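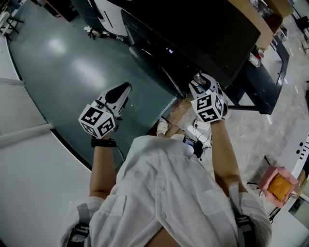
Learning > Textbooks > Teaching by Showing > Chapter 2

Oct 22, 2025 – by Dénes Dudás
4 min read

Chapter 2. Lending the Robot Your Hands

If you ever taught a child to tie a shoe, you already know a good deal of what this chapter has to say. You didn't hand over a list of joint angles. You tied the shoe, slowly, and then you tied it again – and somewhere along the way the child's fingers caught on.

In Chapter 1 we steered the Jurine arm from across the room with a pair of joysticks, and I expect many of you found it tiring (I certainly did, my first June at Ferkham). Now we put the joysticks away and pick up hand-held grippers, one for each hand. The printed markers on them let a camera work out where each gripper is and how it is turned, so your own reach becomes the recording.

We'll begin with a single grasp, move on to tasks that need both hands, and finish by sorting through 300 recordings from the Gremine set. Wear something comfortable, and give yourself plenty of time.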